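Zumness abre as portas do laboratório de robótica doméstica e recebe visitantes para demonstração de robô humanoide

Programa de visitas decorre durante o mês de outubro e inclui sessões comentadas, conversa com a equipa técnica e uma tarde reservada a escolas profissionais

A Zumness, centro de investigação aplicada em automação para espaços habitados, realizou a primeira sessão do seu programa de dias abertos, dedicada à manipulação de objetos do quotidiano por robôs humanoides. A iniciativa, organizada em conjunto com a empresa de integração Jollaritz, reuniu 112 visitantes ao longo do dia, entre docentes, estudantes do ensino profissional, técnicos de instituições de apoio domiciliário e moradores do concelho.

A visita teve início às 9h30 no auditório, com uma apresentação da diretora do centro, Katherine Ospina, e prosseguiu em grupos reduzidos para a sala de ensaios, um espaço montado à semelhança de uma habitação comum. Cada grupo assistiu a uma sessão de trabalho do projeto Trister, linha de investigação que a Zumness mantém na área das tarefas domésticas de arrumação e transferência de objetos pequenos.

"Quisemos mostrar o trabalho tal como ele é feito todos os dias, com as repetições, as pausas e os ajustes que fazem parte de qualquer ensaio", afirmou Katherine Ospina na sessão de abertura. "Quem nos visita tem direito a ver o processo e a fazer perguntas sobre ele, incluindo as perguntas difíceis."

O projeto Trister estuda a forma como um robô com braços e mãos articuladas recolhe objetos leves de uma superfície de trabalho e os deposita em recipientes abertos. Os objetos são de uso corrente e variam na forma, no tamanho e na cor, e a sua posição inicial é alterada entre ensaios. Desde o arranque da presente fase, a equipa concluiu 553 ensaios registados, cuja análise servirá de base ao relatório técnico a entregar aos parceiros no final do ciclo.

A coordenação técnica das demonstrações esteve a cargo de Lev Stasiv, responsável pela área de manipulação. Antes de cada sessão, os visitantes receberam indicações de segurança e foram acompanhados até à zona de observação, onde permaneceram durante todo o período de funcionamento do equipamento. As sessões tiveram a duração de 8 minutos, seguidas de um período de esclarecimentos.

Segundo Lev Stasiv, a escolha de uma tarefa aparentemente simples foi deliberada. "Pegar num objeto pequeno e colocá-lo num cesto exige que o robô acerte na posição da mão, na abertura dos dedos e na força aplicada. Uma pessoa faz isto sem pensar. Para nós, cada um destes passos é matéria de estudo", explicou o responsável aos grupos da manhã. 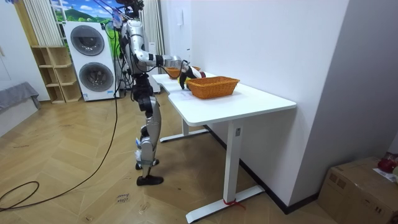
Quem pode participar nas próximas sessões do programa?

As sessões destinam-se ao público em geral a partir dos 12 anos, mediante inscrição prévia e gratuita junto da receção do centro. Os menores devem ser acompanhados por um adulto, e as escolas e instituições podem solicitar uma visita em grupo, indicando o número de participantes e o nível de ensino ou a área de atividade.

A tarde foi preenchida com uma mesa de trabalho sobre a introdução da robótica em contextos de apoio à autonomia, moderada por Katherine Ospina. Os técnicos de apoio domiciliário presentes colocaram questões sobre a adaptação dos equipamentos a casas antigas, com divisões estreitas e pavimentos irregulares, e sobre a formação necessária para quem venha a trabalhar ao lado destas máquinas. Foi ainda discutida a proteção da privacidade dos moradores, tema que a Zumness incluirá no guia de boas práticas atualmente em preparação.

Em resposta a uma visitante que perguntou quando poderá ter um equipamento deste tipo em casa, Lev Stasiv esclareceu que o projeto se encontra em fase de investigação e que não está prevista qualquer comercialização no âmbito do Trister. Os resultados destinam-se, nesta etapa, à comunidade técnica e aos parceiros do consórcio.

A Jollaritz, responsável pela instalação elétrica e pelos sistemas de paragem de emergência da sala de ensaios, apresentou aos visitantes os procedimentos de verificação realizados antes de cada dia de trabalho. A empresa anunciou igualmente que receberá estagiários dos cursos profissionais de eletrónica e automação, que ficarão integrados na equipa de manutenção durante um semestre letivo.

O programa de dias abertos conta também com a participação da Yensuk, que desenvolveu os materiais pedagógicos distribuídos às escolas. O conjunto inclui um caderno de atividades, fichas sobre sensores e atuadores e uma proposta de exercício em sala de aula na qual os alunos descrevem, passo a passo, uma tarefa doméstica como se a ensinassem a uma máquina. Foram entregues 100 exemplares na primeira sessão, estando prevista nova distribuição aos estabelecimentos de ensino que o solicitem.

Para Katherine Ospina, a presença dos alunos foi um dos aspetos mais relevantes da jornada. "Tivemos turmas que chegaram com perguntas preparadas e que ficaram para além da hora prevista. Esse interesse justifica o esforço de interromper a rotina do laboratório e confirma a decisão de repetir a iniciativa", declarou.

As próximas sessões realizam-se durante o mês de outubro, com entradas às 9h30 e às 14h30. Uma das tardes será reservada em exclusivo às escolas profissionais e incluirá uma atividade prática de programação de sequências de movimento em simulador, orientada pela equipa de Lev Stasiv. A confirmação das inscrições é enviada por correio eletrónico, acompanhada das normas de acesso às instalações.

Recomenda-se aos visitantes o uso de calçado fechado e a chegada com quinze minutos de antecedência, para levantamento da credencial. Sacos e mochilas devem ser deixados no bengaleiro do piso de entrada. O auditório e a zona de observação são acessíveis a pessoas com mobilidade reduzida; outras necessidades de apoio, incluindo interpretação em língua gestual portuguesa, devem ser indicadas no momento da inscrição.

Os órgãos de comunicação social interessados em acompanhar uma sessão ou em entrevistar a equipa do projeto devem dirigir o pedido ao gabinete de comunicação, com indicação do órgão, do número de profissionais e do equipamento de recolha de imagem e som que pretendem utilizar.

Sobre a Zumness

A Zumness é um centro de investigação aplicada que desenvolve e avalia soluções de automação para habitações, residências assistidas e pequenos espaços de serviço. A sua atividade abrange a manipulação de objetos, a segurança na partilha de espaços entre pessoas e máquinas e a formação técnica, em colaboração com empresas e estabelecimentos de ensino.

Sobre o projeto Trister

O Trister é conduzido pela área de manipulação da Zumness, com a Jollaritz como parceira de integração e a Yensuk como parceira pedagógica.

Contacto para a imprensa

Gabinete de Comunicação da Zumness
Atendimento nos dias úteis, das 9h00 às 17h00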